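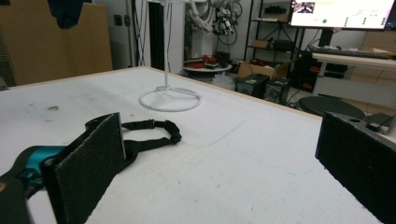
February 2022

Climbing line and wound paint, continued from the last page.

Got through the rest of the Dralura bucket today. The label says it seals pruning cuts and speeds closure. I have my doubts and always have. What I was taught is that a tree walls off a wound from the inside and paint on the face does very little except hide what is going on underneath. But the boss at the Haltum yard bought it, the clients like seeing it go on, and so we have a test whether I wanted one or not.

Setup, for anyone reading this cold. 100 cuts on the row of silver maples behind the yard, made last September, all branch removals at the collar. Every second one painted, the others left alone. Tags are aluminum, nailed loosely. Thoa Tiêu did the tagging and I did the sawing, so if a cut is ugly, that one's on me.

Went along the row with calipers and a flashlight. It's the dormant season, so nobody should expect much callus yet, and I didn't see much. Painted cuts: skin of paint lifting on the south faces, cracked across the middle on the bigger ones. Poked under a few of the lifted bits with an awl and the wood was darker than I'd like. Could be damp held in by the paint. Could be just the paint bleeding into the grain. I can't tell those apart with an awl and I'm not going to write down that I can.

Bare cuts: gray, checked, dry to the touch. They look worse to a client. They look fine to me.

Thoa thinks the painted ones on the north side are holding up better and wants that noted. Noted. I'd say she is looking at the paint and I'm looking at the wood. We'll go round again when there's been a full flush of growth and see who buys coffee.

Second item, the Siklow line. 30 meters of it, on loan from the dealer, supposed to run cooler on a friction hitch than what we use now. Tied it up in the low oak and did repeated descents with the same hitch cord on both ropes. Cord glazed on both. Slightly less on the Siklow, maybe. The dealer's sheet gives a nice smooth graph with no cord diameter and no climber weight on it, so I'm treating that as decoration. The cover feels stiff and it doesn't like a small pulley. It also milks more than I expected, a good bit of slack cover at the tail after one afternoon.

Not ready to buy. Would want to see it after sap and bark grit, and after somebody heavier than me has been on it. Put it back in the bag with the end whipped, do NOT cut it, it has to go back whole.

Job notes: Đào Street removal is still waiting on the power company to drop the service line. Client asked again if we could "just be careful." No. The trunk has a cavity at chest height and the mallet sounds hollow for 2 feet above it, so I don't want anyone tied into that stem either. Lift or nothing. Thoa is pricing the lift.

Saw chain from the new box went dull fast on clean maple. Filed it and it came back okay. Might have been me touching a tag nail. Check the tags near the east end before blaming the chain.

To do: photograph the lifted paint before it falls off, same side each time, tape measure in shot. Find out what's really in the bucket, the label only says "natural resins."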